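Careers > Open Positions > Tableware Handling > Table Assistant, Part-Time

Table Assistant, Part-Time – Stundik

Stundik is hiring table assistants for its tableware handling work. The job is picking up, turning, moving and setting down everyday household items at a table, following a short task sheet. Most of the items are mugs, bowls, plates and food containers. The current list has 351 items on it and more are added each month.

You will work at a large white table in a carpeted office. Shifts run 3 hours, with a 20-minute break. Gloves are worn for all table work and we have several sizes.

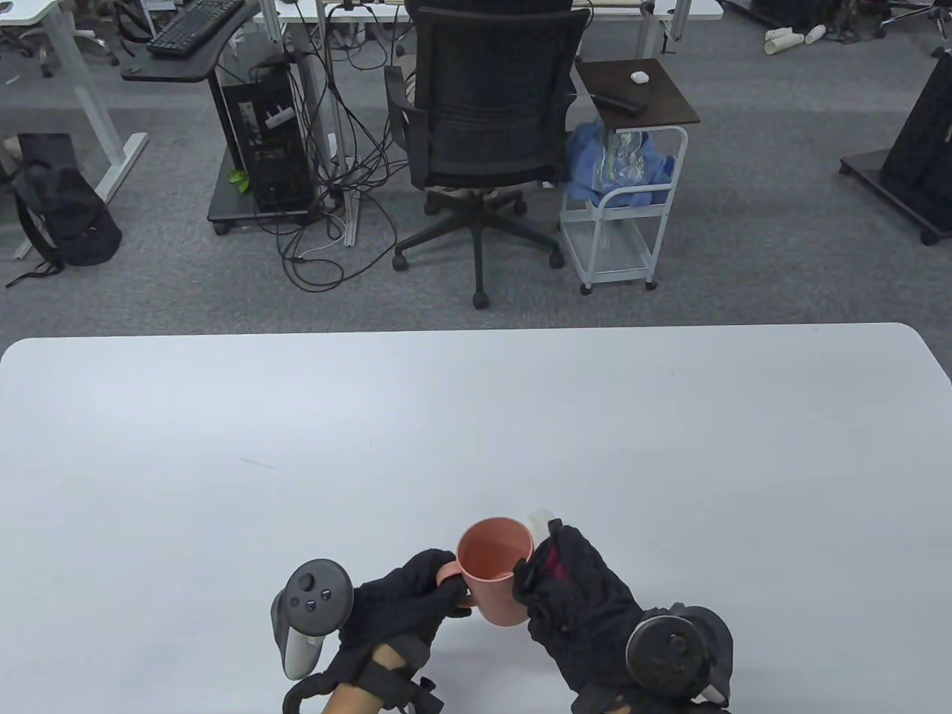

Department: Tableware Handling, Stundik

A typical task sheet asks you to take a mug by the handle, steady it with the other hand, and put it down on a marked spot. Some sheets ask for the same movement many times in a row. Others have you sort items by size or clear the table and set it up again. Speed is not scored. We do ask that you follow the order on the sheet and note any item that is chipped or cracked.

What we need from you:
- Comfortable use of both hands for the length of a shift
- Able to lift items up to 3 pounds
- Able to read and follow written steps in English
- Reliable attendance for the shifts you accept

No experience is needed. People who have worked in kitchens, stockrooms or packing have done well in this job – so have students with free mornings.

Training is paid and takes place during your first shift. Positions start in July and run through the end of the Harawira project, with a chance to move to other work afterward.

To apply, send a short note with your available hours to Gregor Baird, Room 62, Brulance Building. A resume is welcome but not required. Please say in your note if you have a skin allergy to wool or synthetic fabrics.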